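Home Projects Student Reports Archive Contact
Last updated Jun 22, 2026
7 min read

What We Learned at the Karnora Open Day: Project Report, Introduction to Automation

When our instructor first told us that the spring project would be built on a site visit, I think most of us pictured a factory with a yellow line painted on the floor and a fence we would have to stand behind. I certainly did. I had packed earplugs. The Karnora open day was a much cozier affair than that, and I want to describe it properly before I get to the part of this report that is supposed to be graded, because I think the coziness had a lot to do with how much we took home.

Karnora is a small workshop on the second floor of the old Lundine building, over a print shop, and it works on getting robots to pick up the kinds of things people keep in their kitchens and desk drawers. Once a year the staff open the doors to students and neighbors. We went as a group of eight, took the bus out to Clislow (which takes longer than the schedule says, so leave early if your class goes next year), and were met at the bottom of the stairs by one of the engineers, who apologized for the elevator and then walked up with us.

Our question for the project was a simple one: why is it still hard for a robot to pick up an ordinary object? We had read the assigned chapters and had some ideas about it. Our reading was mostly about rigid parts, though, the sort of thing with a drawing and a known weight, and we wrote in our proposal that we wanted to compare those chapters with what people who do this work every day would tell us.

The day had three parts. First came a short talk in the front room with coffee and very good lemon cookies. Then we had the demonstrations, and after that an hour of questions that ran well over, which was our fault. I took notes through all of it, and two of my classmates did as well, and we compared notebooks on the bus home while they were still fresh.

The talk was about data, and it cleared up something I had misunderstood all semester. I had imagined that a robot is taught by moving the robot. At Karnora a lot of the teaching begins with a person holding a gripper in their own hand, with a camera on it, and simply doing the job: reach, close, lift, put down, and over again. The recordings become the lessons. The engineer giving the talk said they had collected 3,378 of these short recordings for their snack-sorting task so far and were hoping to have a good many more by the end of July. She said it in a cheerful, slightly tired way, and I understood the tiredness better later on when I had tried it myself.

Why snacks? Somebody asked before I could. The answer was that a snack bag is a wonderful nuisance. It is light, it crinkles, it shines, and it changes shape as soon as you touch it. A carton will sit there and be a carton. A bag full of air and chips can slide away from one finger while the other one is still arriving, and if you squeeze too hard you have crumbs. There is the shine as well, which I had never thought about. A foil surface throws the room's light back at the camera, so the same bag can look quite different when it is turned a little.
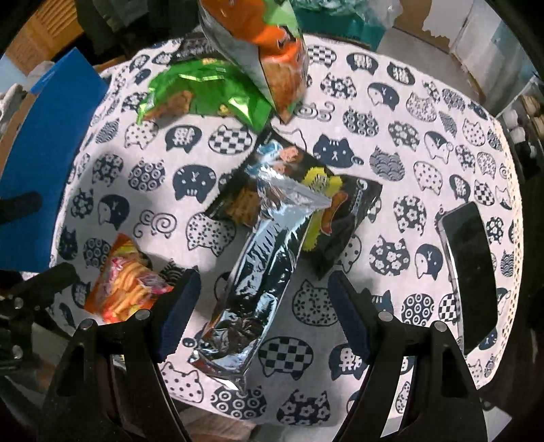 I should say something about the hand-held gripper as a teaching tool, because it became the heart of our project. In our proposal we had called it a "controller," and the engineer kindly suggested we drop the word. The person holding it is doing the whole job, and feels it too — when the fingers close on something soft, you notice it in your own hand. The robot that learns from the recording will never have that feeling, so a good part of the skill lies in making movements that the camera can follow. You slow down. You come in from a direction where the fingers don't hide the thing you are after. You try not to fuss.

I fussed. Each of us was given a turn, and on mine I went at a bag of pretzels the way I would at home, quickly and from the side, and pushed it clean across the table before I caught it. Everyone was very nice about it. My second try was better and my third was, I was told, usable, and I confess I was as proud of that as of anything I have done this year. A classmate who plays the cello was good at it right away. She thought it was like bowing, where you decide on the movement before you start and then leave it alone.

One lesson we heard more than once was about clutter. A single item on a bare table is a fair place to start, but a person's real table has several things on it, some lying over others, and a pattern on the cloth that has nothing to do with the task. The Karnora people like busy tablecloths for this very reason and have a drawer of them. If all of the recordings were made on plain white, they explained, the robot might come to depend on plain white without anyone having meant it to. The same goes for the order of objects, the lighting, and which way everything is facing, so the people collecting data rearrange things between recordings. I had assumed rearranging was the dull part of the job. The staff seemed to enjoy it, and there was a friendly disagreement about who set the hardest tables.

We also learned about what gets thrown away. After each batch, someone watches the recordings and marks the ones that should not be used: a grasp that took too many tries, a sleeve that covered the camera, a bag dropped halfway. They do this with a program they wrote themselves, called Sotiropoulos after the bakery downstairs from their first office. I was a little surprised that so much of the work in automation is patient watching. Our textbook has one paragraph on it, and I think it deserves a few more pages.

Now for our findings, as far as we can call them that. We went in believing that the difficulty of picking things up lay mostly in the hand, and that a better gripper would solve it. We came back thinking that the hand matters but that the examples matter at least as much. A plain two-fingered gripper did a great deal when a careful person was holding it. What is hard is passing that care along through recordings, and the staff were frank that they don't yet know how many recordings are enough, or how different from one another they need to be. We had a question in our proposal about cost, and I have to admit we didn't get to it. We ran out of time, and partly we ran out of nerve.

There are limits to this report that I should mention. We visited one workshop on one day, and an open day at that, when everybody is at their most welcoming and the best demonstrations are on show. We made no measurements of our own. If we could do the project over, I would ask to sit in on an ordinary afternoon, and I would bring a list of questions sorted by who was likely to answer them, because we asked the same engineer nearly everything while her colleagues stood by looking willing.

For next year's class, a few practical notes. The stairs are steep, and the elevator may or may not be running. Wear short sleeves or roll them up if you want a turn with the gripper. Bring a notebook with a hard cover, as there is nowhere to lean in the demonstration room. The front room gets warm by early afternoon. And do stay for the questions, even if it means the later bus — ours was half empty, and we talked the whole way home.

Our thanks go to everyone at Karnora for their time, their patience with my pretzels, and the cookies. Our notes and the revised proposal are in the class folder with this report, and the group presentation will use the same section headings.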